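Workshop notebook, packing cell 2
Monday, May 5, 2025
Entry by Johannes Molefe

Carried over from last week: pad wear on the hand-held gripper, revised rota for the bench, reply to Annamalai on the label feed. Only the first two got any time.

Start of shift check on the hand-held gripper. Opened and closed it through full travel with nothing in it. Movement even on both sides, no click at the pivots. Jaw faces meet flat at the tip and show a slight gap at the heel when checked with a strip of paper. The paper pulls out at the heel with light drag and holds at the tip. Same result as in February, so I have left the linkage alone.

Pads not cleaned before the check. I wanted to see them as the last shift left them.
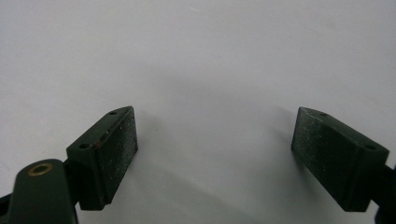 Fingers open over the white bench top, pads as found. Rust-coloured mark by the rear hole, left finger.

Both pads carry pale dust. The right one looks greyer towards the top. I put this down to carton dust, which we have had more of since the change to the Drenness board. It brushes off dry. Do not use the solvent wipes, they soften the edge of the pad and it starts to lift. Anyone who has already used them on this tool, please write it below with no name needed.

The reddish mark I have not identified. Could be rust carried over from a screw, could be residue from a product. To be wiped with a damp cloth at the end of the day and looked at again. If it comes back, the screw comes out.

Grip test, after brushing. Standard carton, empty, then loaded to 500 g. Lifted, held for 60 seconds, put down. 13 lifts loaded. Slipped on 2 of them, both when I took hold close to the heel. No slips at the tip. This agrees with the paper strip. For the time being the instruction is to grip with the front half of the pad, and I have added that to the card at the bench.

Now the part that took up most of the morning.

The point of the hand tool is to work out the movement before the Arance arm gets it. We do the job by hand with the same fingers the arm will carry, note where it goes wrong, and the arm gets the version that works. That has been fine as engineering. It has been less fine as a way of organising the bench, and I want to write down what was said at the shift meeting while I remember it.

Points raised by the packers:

1. The hand tool is slower than bare hands. True, and by a lot on the small cartons. The hourly target was never changed for whoever is on the tool, so that person falls behind on the board every time. Agreed that tool time comes off the target entirely. I will ask for it to be booked as development. Should have been done at the start.

2. Wrist. Two people get an ache across the back of the hand after a long spell. The closing force is low but it is the same movement all the time, and the weight sits forward of the grip. Agreed to a change of person every 60 minutes with no return to the tool on the same shift. I would like a balance line from overhead as well. Bament quoted for one last year and the quote will have lapsed.

3. What the jobs look like once the arm is in. I had the staffing sheet and read it out, as it had not been seen by everyone. Nobody leaves. The arm takes the single-item cartons. Mixed orders, fragile goods and returns stay with people. One packer per shift becomes cell operator, which means loading the infeed, clearing faults, changing pads and signing the daily check. The grade for that post is still not settled. I said so.

4. Following from 3, the mixed orders are the harder work. At present the easy cartons are spread through the day and give people a rest between the awkward ones. Take them out and what remains is awkward from start to finish, at the same hourly figure. I had not thought about it in those terms and neither had the people who did the sheet. The target for mixed orders needs to be measured again with the easy ones removed. I have put this at the top of the list for the planning meeting.

5. Training. Four hours are allowed for the cell operator. Not enough. Pad change alone wants an hour if it is to be done properly, including setting the faces parallel. I suggest two full days, one with the arm locked out and one live.

After the meeting I went back to the question of finger shape. The block is longer than we need. With cartons standing close together the rear end of the finger touches the next one before the pad is fully down. A shorter block would mean moving the rear mounting hole forward, and the spacing between the two holes then no longer suits the Annamalai mount. Either a new mount or an adaptor plate. An adaptor adds weight at the wrong end for the people holding it, so I am against it for the hand version, whatever is done for the arm.

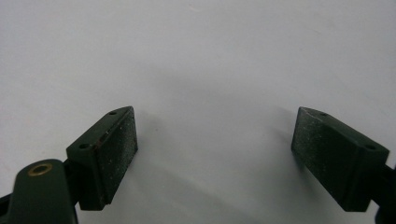 Opening width is the other limit. The widest carton on the single-item list goes in with very little clearance each side, and a person corrects for that without noticing. The arm will not. Either the infeed guides are tightened or that carton goes on the hand-packed list. I prefer the second until the guides have been proved. It does add to the load described in point 4, so it must be counted there.

Pad material: the rough facing holds well on clean board and less well once it is dusty. Brushing restores most of it. Interval to be set by use and written on the check sheet. For now brush at every change of person, which fits with the hourly swap.

Open items

Book tool time as development, from this week. JM.
Bench card updated, front half of pad. Done.
Bament, new quote for balance line. JM.
Mixed order timing with single items removed. Needs a date from planning.
Grade for cell operator. With the office, chase.
Mark on left finger, wipe and check at end of shift.
Annamalai, label feed. Still not answered. Ask about short mount in the same message.

Late addition, 16:40. Mark wiped with damp cloth, fainter but still there. Screw to come out tomorrow before first shift. Tool is tagged and on the shelf, please leave it there until I have had it apart.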